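Pusden Washroom Set, fault subset
README, revision of August 25, 2025

This subset holds the episodes pulled from the main Pusden release after the thumb fault at the Flosthorpe site. The task is towel handling at a wall-mounted bar next to a sink counter, teleoperated, two arms with multi-fingered hands. Head and wrist views are included for every episode.

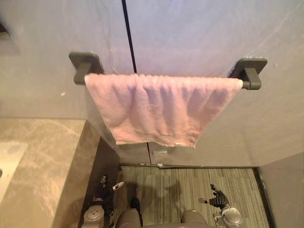
Known issues

Thumb position drift. In 14 episodes the reported thumb angle departs from the commanded angle with no error flag raised. The controller kept accepting commands, and grip force on that hand can't be trusted from the first departure onward. Those episodes carry the label thumb_drift.

Late stop. In 2 episodes the operator pressed stop and the arm kept moving for some 6 control cycles. No contact with a person occurred. Label: stop_late. Do not use these to train any policy that will run near people.

Open-hand check

After each fault the operator opened the hand over clear floor and held it there before power-down.
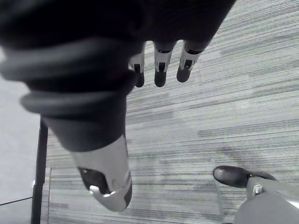

The check is logged as its own segment, hold_open, and has no task label. Joint readings in it are raw. We did not correct them, and the offset differs between episodes. Compare against the wrist view before using them as a zero reference.

Not included

Audio, motor temperatures, and the Toledo repeat runs. The Toledo runs used older hand firmware and are in the Plollstead archive.

Loading

Read faults.csv first. Episodes missing from it should be treated as unreviewed.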